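# Questions about recording sessions

Last updated Aug 26, 2026

These are the questions we hear most often from new operators at the Stulbridge site and from partner teams who receive our recordings. If you work with the Aroteo bench, all of it applies to you. If you work with the older Munasinghe bench, skip the section on the cameras.

## Sessions

**What counts as one example?**

One example is a single run of a task from the start signal to the stop signal. It includes the arm positions, the gripper positions, the camera streams and the text instruction that goes with the run. A run with a pause in it is still one example, as long as the recording was not stopped.

**How long is a session?**

A session has 36 runs. Most operators finish in one half of a shift, with a break in the middle. You can split a session over two shifts, but finish the block you are on first. A block is the set of runs between two changes of object.

**Do I need experience with robots?**

No. You need four practice blocks before your runs are kept. Practice runs are saved in a separate folder and are deleted at the end of the month.

**Can I talk while recording?**

Yes. We do not record sound.

## Tasks

**Which tasks are being recorded now?**

Since July the two-arm work has been mostly cardboard: picking up a box, opening it, folding it, flattening it and passing it from one gripper to the other. Cloth and bags come next. The current list is on the Cluline task board, and the board is always right if it disagrees with this page.

**Why so much cardboard?**

It bends, it springs back, and two boxes from the same stack do not fold the same way after they have been used a few times. A policy trained only on rigid blocks does badly on all of this. Both arms also have to agree on where the box is going, and we had very few examples of that before this year.
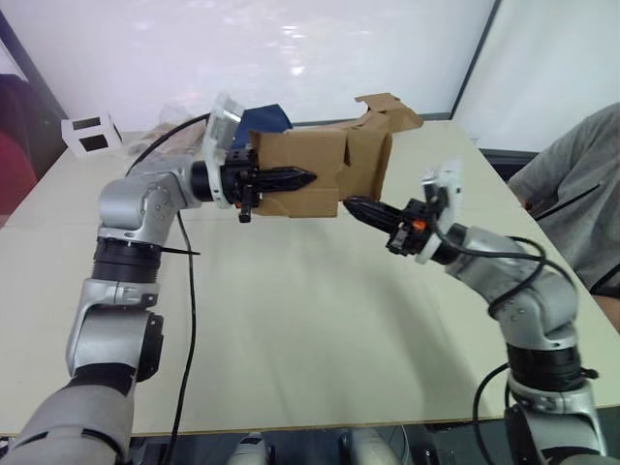
*Both grippers on a partly folded box, held above the table.*

**When should I replace a box?**

Replace it when a flap has come off or when the panel no longer holds any shape. Creases and small tears are fine and we want them in the data. Do not tape a box back together. Tape changes how it folds, and the label in the log will be wrong.

**Can I choose where to grip?**

Yes, within the instruction. If the instruction says "hold by the edges," any edge will do. Please vary it. We have had sessions where every run gripped the same corner, and the trained model then went for that corner even when it was facing away.

**Does the table have to be clear?**

Only when the instruction says so. For most tasks, other items may stay on the table as long as neither arm has to touch them. Move them around between blocks.

## Failed and odd runs

**I dropped the object. Do I delete the run?**

No. If you can pick it up again with the arms, keep going and finish the task. Mark the run "recovered." If it fell off the table, stop and mark it "failed." Failed runs are kept but are not used for the main training set.

**What if I reach in with my hand?**

Stop the recording first — always. After the run is stopped and both arms are paused, you can reset the object by hand. A run with a hand moving the object has to be thrown out, even if the rest of it is good.

**Someone was standing next to the table during my run. Is it still usable?**

Yes, provided they did not touch the arms or the object. We want some change in the background. People who do not want to appear can ask the shift lead for the times when the cameras are off.

**How many runs are rejected?**

Around 7 percent in a normal month. Most of those are a wrong instruction attached to the run, so read the line on the screen before you start.

## Cameras and cables

**Do I need to adjust the wrist cameras?**

No. The mounts are set at the start of each shift. If one gets bumped, finish the run, mark it, and ask for a check before you go on. Do not turn a mount by hand. Even a small change in angle makes the next runs hard to match with the earlier ones.

**What about the cables?**

Leave slack at each wrist and check that nothing pulls when an arm is fully extended. If a cable catches during a run, stop. Resting on the table is fine.

## After recording

**When do my runs show up in Cluline?**

Usually the next morning. If they are still missing after five days, send the session number to the data desk. Do not record the session again.

**Can I fix a label later?**

Yes, until the session is locked. After that, send the run number and the correct label to the data desk and it will be changed in the next release. Give one run per line.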